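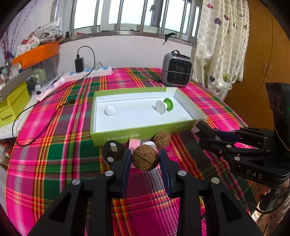 I have read a lot of advice on clearing a table, and most of it ends in a shopping list. Buy the bamboo dividers, buy the stackable trays, buy the label printer for the stackable trays. I don't believe it. A table fills up with small stuff that has no home, and a tray from a store doesn't give it one. On the plaid cloth there is an open cardboard box, white inside and lime green outside, and it does the job of a tray for nothing. Even so, there is a walnut sitting right up against the front of it, and a pink block like an eraser out there too. That is how it goes with every container I have ever owned, free or not. Things get as far as the box and stop.

So, a few tips I have tried, with my opinion of each.

Use a shallow box before you buy anything

Give it two weeks. If you are still putting things in the box after two weeks, you may be a person who would use a nicer one. Most of us are not. My sister-in-law paid $82 for a Miranda desk caddy with nine compartments and it now holds one pair of scissors and some receipts. A shoebox lid would have told her the same thing.

Pick a box with low sides. You want to see what is in there from a chair. Anything deeper than your hand becomes a place where batteries go to leak.

"Everything needs a home"

Fine, but a home for what? I once spent a whole Sunday assigning homes and by Wednesday had forgotten where half of them were. What works better for me is three places only: the box on the table, one drawer in the kitchen, and the trash. Rolls of tape, caps, lids, and mystery parts go in the box. When the box is full, I dump it out on the cloth and go through it. If I can't say what a part belongs to, it goes in an envelope with the date on it. I have opened exactly one of those envelopes in my life, for a Hena blender foot, and the foot was from a different blender.

Protecting the cloth

People will tell you a patterned tablecloth "hides everything." It hides crumbs. It also hides small parts, which is a bad trade if you fix things at the kitchen table. Bright stripes are the worst for finding a tiny screw. Put down a plain dish towel or a baking sheet with a rim before you start, and take it away when you finish.

Never leave a tube lying on the cloth without checking the cap, and that goes for glue, toothpaste, hand cream and anything else you squeeze. Toothpaste comes out with cold water and patience. I have seen vinegar recommended for it – I tried that and got a tablecloth that smelled like salad. Glue is mostly forever.

Walnuts

Walnuts in the shell come with more folklore than any other nut. Soak them overnight, freeze them, heat them in the oven, hit them on the seam. I tested four of these and the only one I would repeat is standing the nut on its end and squeezing across the seam with an ordinary cracker, turning it a little between squeezes. Soaking does soften the shell some, but then you have wet nuts to dry. The Drukex lever cracker at $149 is a handsome thing and I can't tell you what it does that my old one doesn't.

Rubbing a walnut on scratched furniture is the one trick I expected to fail. It does darken a light scratch. It does nothing for a deep one, whatever the video says, and you need the kernel for this, so crack it first.

Space heaters and power strips

I am not relaxed about this one. A power strip is for chargers and lamps. A space heater gets plugged straight into the wall, alone, every time. I don't care that the strip is new, or that the package says "heavy duty." And if you keep a heater on the table, even a small one with a carry handle, move it to the floor before you switch it on, with three feet of clear space in front of the grille. Cardboard and tablecloths both burn.

Charger cords are a smaller nuisance. I have bought Grarora cord clips, a pack of 100, and used four. A clothespin on the edge of the table holds a cord as well as anything.

How often to clear it

Every evening, say the experts. I do it on Fridays, and before company. Elli Lindqvist wrote in last July to say she clears hers by lifting the four corners of the cloth and carrying the whole lot to the couch. I tried it and lost a button, but I admit the table was clear in ten seconds.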